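Line cook / prep person wanted, Sandoval lunch counter
Posted 24 Nov 2022
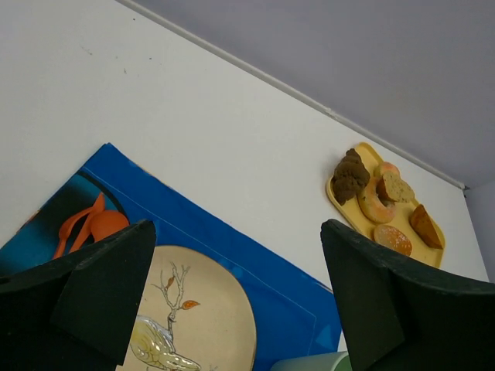
Need somebody quick. Our morning prep person is moving out of state and we have catering orders booked straight through March. Small kitchen, four of us on a normal day, five when it's busy.

Hours: Tuesday thru Saturday, 5:30 am to 1:30 pm. Closed Sunday and Monday. No nights, ever. Some holiday weeks we swap a day, you'll know two weeks ahead.

Pay: $700 a week to start, goes to $800 after 90 days if we're both happy. Tips on the counter get split evenly, kitchen included. Paid every Friday. Lunch is free, and take soup home if there's any left.

What you'd be doing
Beans and rice on first thing. Salsas – red, green and the one with peanuts. Chopping, a lot of it. Onions by the sack. Portioning meat for the day, labeling and dating everything. Around 10:30 you move over to the line and help Yatziri with tickets till the rush is done. Then break down your station, wrap, mop, write the list for tommorrow.
Wednesdays the produce comes, so cases up to 50 lb from the back door to the walk-in. There are three steps.

What we need
A year in a kitchen, any kind. School cafeteria counts, so does church kitchen if you cooked for a crowd.
Food handler card, or get one in your first 30 days (we pay the fee).
Knife skills ok, speed comes later.
On time. The beans don't start themselves and I open alone otherwise.
English or Spanish, either is fine. Both is great.

Nice to have: you can bake, you can drive the van (clean license), you've worked a flat top. Not required, don't let it stop you from calling.

No experience at all? We also have a dish spot, Friday and Saturday only, 11 to 4. Ask about that one instead. Must be 16 or over, 18 for the prep job.

How to apply
Come by the Sandoval counter, 1103 Drirkstead Road, side door, after 2 pm Tuesday to Friday. Ask for Tonantzin. If I'm out talk to Wenceslao Pacheco, he can take your info. Bring a resume if you have one – if not, write down your last two jobs and a phone number for somebody who worked with you. Please don't come between 11 and 1:30, we can't stop.

Short chat first, then a paid try-out shift, four hours, paid same day in cash or check. Wear closed shoes that grip. Aprons are here. Bring your own knife if you're picky, ours are sharp enough.

Bus 398 stops at the corner but the first one doesnt get in until 5:50, so if you're riding the bus tell me and we'll work out a later start. Parking behind the building, any spot except the two by the dumpster.

Taking people till the spot is filled. Want someone in by the second week of December.

Tonantzin Zavala
kitchen manager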